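About Urkstead

Urkstead tests whether machines can do chores yet. We have been at it since April, and the short answer is still "some of them, if you're patient and don't own anything nice."

We are 11 people on the second floor of the Heffernan building. Appliance makers, hotels and small factories come to us before they buy a robot, usually right after watching a very good video of one. We give the machine our list of 200 chores and write down what happens. The list starts with putting a cup on a shelf and ends with fitted sheets. No machine has reached the sheets.

The best score so far is 55, set by a two-armed model we tested for Badari, a maker of shelving. It packed boxes all afternoon without complaint. Then we asked it to close a set of window blinds, and it thought about that for a long time.

Most of our hours go into showing. A person takes a gripper in each hand and does the job the way a machine would have to – two fingers a side, no thumbs. Our library, which we call Cernano, held 1,564 of these recordings on Sunday, August 12, 2018.

Grippers in hand, by the window blinds: 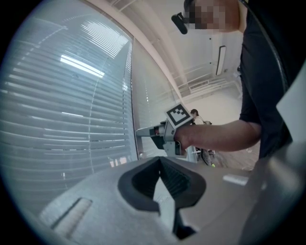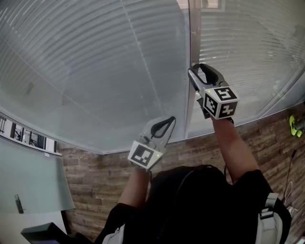
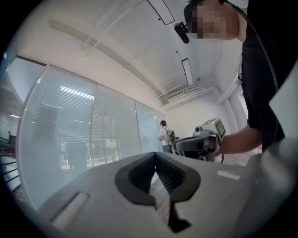

We don't sell robots and we don't take a cut from anyone who does. Clients get a plain report with the failures listed first, and they are welcome to come in and try the grippers themselves. Bring short sleeves and low expectations. Visits are by appointment, and the coffee is still made by hand.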